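The Piano on Callus Street
Posted 7/6/19 in Short Stories

My aunt left me a piano and a dog, and the dog was the easy one.

Ojo came with a bed, a leash and a bag of those biscuits that smell like a tire shop. The piano came with a phone call from a man in Tullard who wanted it out of her front room before the new people moved in. I live on the second floor of a building on Callus Street. I do not play the piano. I said yes before he'd finished the sentence.
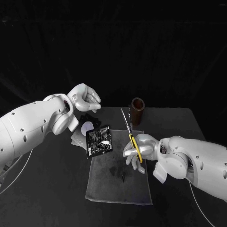
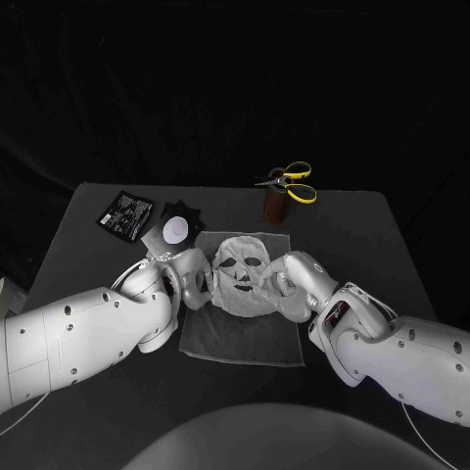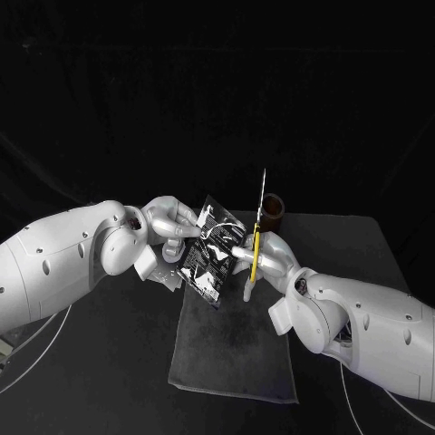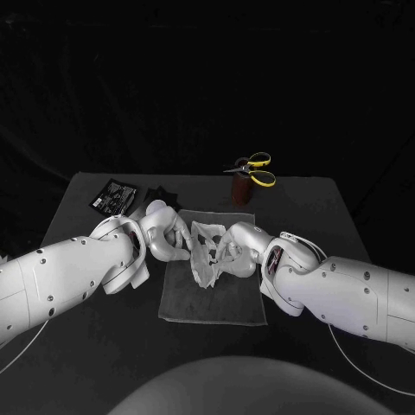
Dark gray table, black curtain, white arms coming in from both sides.

So I called movers. The first company laughed (a nice laugh, but still). The second one, Prumetti, asked me how many stairs, and I told the woman fourteen, and she asked if there was a turn. There was a turn. I could hear her writing down the turn. Then she said it would be 2,000 dollars and I said thank you very much and hung up and sat on the floor with the dog.

Now, I had 2,000 dollars. That was the awful part! It was sitting in the bank with my name on it, and it was for a new transmission, and I had been very proud of it since February. I looked at Ojo and Ojo looked at the biscuits.

I drove out to Tullard the next morning, in the car with the bad transmission, to tell the man he could keep the thing. I had a whole speech worked out. I practiced it at the red lights. Aunt would have understood, I was going to say, she was a practical woman, she once returned a wedding cake.

He let me in and went out back to do something to a hedge. The room was all boxes except for the piano, which looked smaller than when I was a kid and had to be told to get my elbows off it. I lifted the lid. The ivory was gone off the low D, same as always, and I put my finger on the bare spot and pushed, and out came this flat, sour, wobbly note, and Ojo started to sing.

I don't mean he barked. He put his head back and closed his eyes and sang, one long note, not the same one as the piano but in the neighborhood of it. When I let go of the key he stopped. I pressed it again. Off he went.

I tried the D next to it, the good one, higher up. Nothing. He scratched his ear. I tried a chord, or what I think is a chord. He gave me a look like I'd stepped on his foot. Back to the low D, and there he was again, chin up, singing his heart out to an empty bookcase.

And I thought about her out here all those winters, with the TV broken half the time and the road not plowed, and every phone call I'd cut short because I was about to go into the grocery store. I'd always pictured her sitting in that room with nothing going on. She'd say, oh, we had a little music tonight, and I'd say that's nice, and I'd be reading the back of a soup can.

We had a little music. We!

The man came in from the hedge with leaves on his sweater and asked if everything was all right, and I said yes, why, and he pointed at my face. Then he asked what I'd decided. Ojo was still leaning on my leg, waiting for his cue.

I called Prumetti from the driveway. The same woman picked up and I said it's me, it's the one with the turn, and she said she'd figured. They came with a truck and 2 men, and it took the whole afternoon, and one of them sat down on the landing and ate an orange before he'd even look at the last part. The banister has a dent in it now. My downstairs neighbor stood in her doorway with her arms folded and asked me if I was any good.

I told her I only knew the one note.

I take the bus to work these days. It's not so bad, there's a driver who lets me off at the corner if it's raining. When I get home I hang up my coat and feed the dog, and I open the lid, and Ojo comes in from the kitchen with crumbs on his chin and sits down in his place.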